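January 28, 2020
By Emanuel Dobre

I'd been promising myself a proper day out of town since before Christmas, and then a leaflet turned up on the noticeboard at work: winter open day at Rutside, boots essential, soup provided. Well, the soup did it. I was on the early train with a flask and two pairs of socks before I'd even looked up where Rutside was (up past Bidstead, on the edge of the marsh, and the bus from the station only goes every two hours, so do check before you set off).

If you don't know it, Rutside is a nature reserve with an old farmhouse in the middle, and the farmhouse is now a field centre with bunk rooms upstairs. The whole lot used to be grazing, and you can still pick out the old ditches, dead straight, running off into the mist. There was plenty of mist. I couldn't see the far bank for the first hour and I didn't mind a bit, because everything was dripping and quiet and smelled of mud and I hadn't smelled mud since October!

We were sent off in small groups along the boardwalk, 1,519 metres of it according to the sign, and every one of those metres was slippery. I went down once, quite gracefully I thought. The reeds are taller than me at this time of year, all pale and rattling, and every so often something plopped into the water just out of sight. Water vole, said a man in a green hat. Frog, said his wife. We left them to it.

Halfway round there's a hide named Ragnarsson, after whoever left the money for it, and I could have stayed in there until dark. Teal, wigeon, a couple of shoveler going round and round with their beaks down, and then a marsh harrier came over very low and the whole lot went up at once. I spilt my tea down my sleeve. My binoculars are an old pair from my uncle and the left side has gone foggy, so I watched most of it with one eye shut.
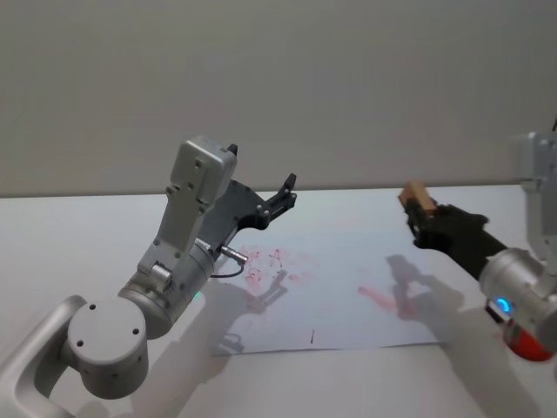

Emanuel, you should have come in March, Wornora told me over the soup (leek and potato, two bowls), when the toads are on the move and you have to walk with a torch so as not to tread on one. The day I'd picked was a slow one, apparently, and the harrier was luck. I said it hadn't felt slow to me. I was then told off, very nicely, for getting excited about the wigeon, and shown the notebook where the bitterns go. There are 9 lines in it for this winter and 63 for all the years before, some of them in such bad handwriting that they might be bitterns or might be buttons.

After lunch you could choose between willow cutting and a talk on peat. I went for the willow. They pollard the old trees along the drove a few at a time, and the one we were working on is supposed to be 80 years old, fat as a barrel and completely hollow down one side, with ferns growing in it. I was given a bow saw and a very short lecture. My arms still ache! The cut stems get woven into hurdles to hold up the ditch banks, and I dragged bundles of them up and down the drove till the light went orange and my hat had twigs in it.

I missed the bus I wanted, of course. So I sat on the wall by the gate and ate the squashed half of a cheese sandwich, and while I was there the starlings came in, not a huge flock, but they poured down into the reeds right opposite me and chattered like a school dining hall. Then it was properly dark and I had to use my phone to find the stop.

I've put my name down for the toads.

Comments

marshmallow_jen: Lovely to read this. We went two winters ago and it rained sideways. Is the boardwalk all right for a pushchair these days?

Emanuel Dobre: Hi Jen, the first stretch is fine, but after the hide it gets narrow and there are steps. And wear something grippy, I've got the bruise to prove it.

P. from Bidstead: The green hat man was right, it'll have been a vole. There are loads on that side.

Tussock: How do you book for the toad night? I can't find it anywhere.

Emanuel Dobre: There's a sheet in the porch at the farmhouse, or ring them in the morning when there's somebody near the phone.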